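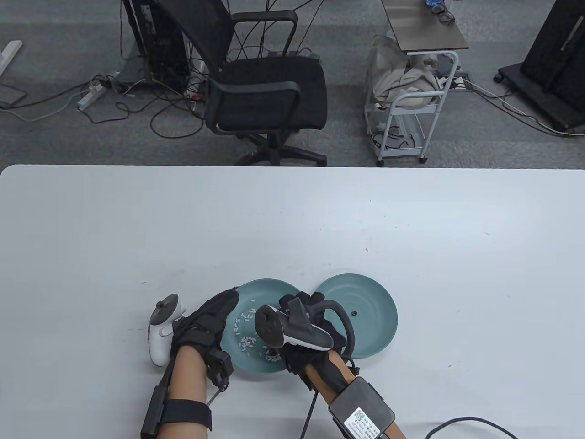
Figure 3. Moving rice between two plates, recorded with instrumented gloves.

4.2 Loose food

Claims that table clearing is solved rest mostly on rigid objects. Rice is harder. Wijaya reports 100 demonstrations of the task in Figure 3, but scores a trial as passed once any grains reach the second plate. We find that too generous. A kitchen helper who left half the rice behind would be asked to start over, and spilled grains go uncounted.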